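Tags: grippers, simulation, arm control, kitchen tasks

We use cookies to keep you logged in and to count visits. OK / Manage settings

Two-finger vs suction on thin lids, sim results

tolera_g
August 24, 2019
Quick one before I lose the afternoon. Comparing two controllers on the same kitchen setup, parallel fingers on a Franka. Task is dead simple, pick up the small round lid and put it on the plate. Suction does it all day. Fingers are a pain, the lid lies flat and there's next to nothing to get hold of. 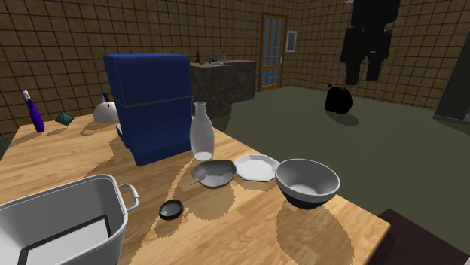 Controller A is plain position control, drops straight down and closes. B is the compliant one from the Skeria branch, supposed to feel for the table first then squeeze. 12 tries each so far. A got 3. Not posting B yet, half the runs used the wrong gains (my fault).

Anyone had luck with fingers on something this thin, or do I just give in and use suction?

nmahuika
Give in. Spent all of January on pan lids with fingers, never again. Suction cup, go home.

h_krawczyk
Disagree with Noeline. Suction in sim is basicaly glue, most people just weld the object to the tool when it gets close enough. Of course it does it all day. Try it on a real lid with a bit of grease on.

nmahuika
Ours was on a real arm thanks. Greasy ones too. Wiped the cup now and then, that was it.

h_krawczyk
Fair, but his isn't. So he's comparing glue to physics.

tolera_g
Yeah ok, it is a weld. Guilty. Here's where A goes wrong, lines up fine then either closes over the top of the rim or jams the tips in the wood.

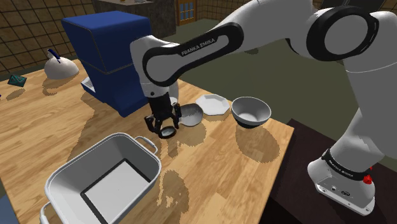 Fingers either side of the lid, controller A, seed 2039

justinas.h
Are you closing across the full width? Don't. Push the lid to the edge of the table, let it overhang, grab it there. That's what you'd do by hand. We did it at Kindcombe with flat plates and it worked on everything we tried.

gkubiak
Needs a clear path to the edge though. With bowls and that big pan about you'll be shoving crockery on the floor. I'd tilt the wrist and get one finger under the rim.

justinas.h
Then plan the push round them?? Not hard.

gkubiak
Not hard, just slow. And if the push goes wrong you've lost the lid. If the tilt goes wrong you try again.

tolera_g
Like the tilt idea. Fingertips are the stock ones in the model, pretty blunt. Might swap for the thin Marciniak tips first, someone at Delstead sent me the mesh. Also contact settings are default, haven't touched friction at all.

h_krawczyk
Check friction BEFORE you change tips. Otherwise you won't know which one fixed it. And run the same seeds for both controllers please, not a fresh lot.

tolera_g
Will do. Rerunning A and B from 2039 now, same gains file, then 3915 for the second batch. Suction without the weld after that if theres time. Numbers tomorow.

nmahuika
Still say suction.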